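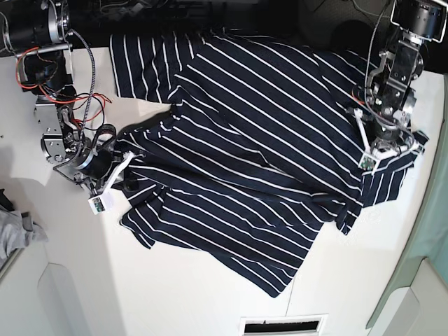
Folding trial: the grip fault, and why we are not calling it fixed

Members have been asking what happened with the two-armed folding rig at the Nwosu Street workshop, and the short note in the last issue didn't say much. It said the trial was "paused for a minor adjustment". That wording came from Carnent, who supply the arms, and we should have pushed back on it before printing it. A gripper that keeps closing after it has been told to let go deserves a plainer name.

So, from the start. The rig was set up to fold knit tops on a flat table. One arm works each side, each ends in a gripper with white plastic fingers, and there's a small sensor board out on the fingers. The job is to find an edge or a cuff, pin the bulk of the cloth with one gripper, and draw the other side out flat. The striped navy top has become the standard test piece. It's a mean one, with long sleeves and a lot of cloth, and the stripes change direction at every crease. If you wanted to flatter the machine you would hand it a tea towel, and in the early demonstrations that is exactly what people did.

The fault showed up on the 45th fold of a long run. The left gripper had hold of a cuff and was told to open. It stayed shut. The arm carried on to its next position anyway, with the cuff still in the fingers, and dragged the whole top across the table until the other gripper's hold gave way. The person at the desk hit the stop. The arms stopped, as they should, and no one was hurt. The top lost some stitching at the cuff.

Had it ended there, we might have put it down to a bad day. It happened again on the next run, and then four more times before the session was called off, making 6 in all. Every one was on the same side. Every one came when the gripper was letting go of a thick bit, a cuff or a doubled hem, and never on a single layer.

What we were told

Carnent's first answer was that the cloth was snagging on the finger and the gripper was opening properly. We don't think much of that. The log from the session has the motor pulling current in the closing direction after the open command was sent. Cloth can't do that. When we sent the log back with the lines marked, the answer changed to "a possible timing issue", and a few days later we had a software update with a one-line note attached.

Leson, who did the wiring and the finger sensors, looked at it separately and were more useful. Their view is that the sensor reading lags when the fingers are squeezed hard on something thick. The controller thinks the grip is slipping and tightens it. If the open command turns up while it's in the middle of tightening, the tightening wins. Leson were careful to say this was their best guess, and we are passing it on as a guess. It does fit with the trouble being on thick cloth. It doesn't explain why only the left side did it, given both grippers carry matching boards and are supposed to be running the same code. We have asked twice.

The part that bothers us more

A stuck gripper is a nuisance. An arm that moves off without checking whether its gripper has let go is a safety matter, and it would be one even if the grippers never stuck again. The movement program sent "open", waited a fixed time, and went. It did not look at the finger position before moving. We only learned this by reading the log. It wasn't in the handover papers, and the risk sheet we all signed in August says the arm "will not travel under load unless commanded". You can read that sentence as true if you squint. Most of us had read it as a promise.

Think about what people do at that table. They reach in to straighten a sleeve. They aren't meant to while the arms are live, and there's a rule about it on the wall, but anyone who has watched a machine make a mess of a collar for the third time knows how strong the urge is. A cuff being pulled sideways takes a finger with it if the finger is hooked in the cloth.

What has changed

The update is loaded. The arm now reads the finger position after each open command and holds still if the fingers haven't moved. That's a real improvement and we give credit for it. Carnent then ran the rig for 122 folds without a fault and sent round a cheerful email with the word "resolved" in the subject line.

We're less cheerful. Those folds were done at the slow setting, and the failures were at normal speed. Most of them were also on a thin cotton shirt, and the one thing we know about this fault is that it likes thick cloth. We have asked for roughly 1,000 folds at normal speed, with the striped knit and at least one heavier garment, before the rig is used with visitors in the room. Carnent think that's excessive. They may be right, but they're not the ones standing next to it.

For now, these apply at Nwosu Street:

The rig runs at the slow setting only.
Two people are present whenever the arms are powered, one of them at the stop button and doing nothing else.
Hands stay off the cloth until the arms are parked and the light is off. This includes "just the sleeve".
If a gripper fails to open, hit stop and leave the cloth where it is. Write down which side, what was in the fingers and the speed setting.
Don't pull a garment out of a closed gripper. Use the manual release, and if you haven't been shown it, ask before your session starts.

Still open

We don't have an answer on the left side. We don't have a corrected risk sheet. We have also asked whether the other sites using the Celico folding program had the same fixed wait in theirs, and whether they've been told. The reply was that each site is "responsible for its own configuration", and we'd call that a no. If you know someone at one of those sites, please send them this item.

Anyone who was at the session where it first stuck and took their own notes, please drop a copy in the workshop folder. The log covers the motors well enough, but it has nothing on where people were standing at the time, and we want that written into the new risk sheet.

Posted Feb 10, 2024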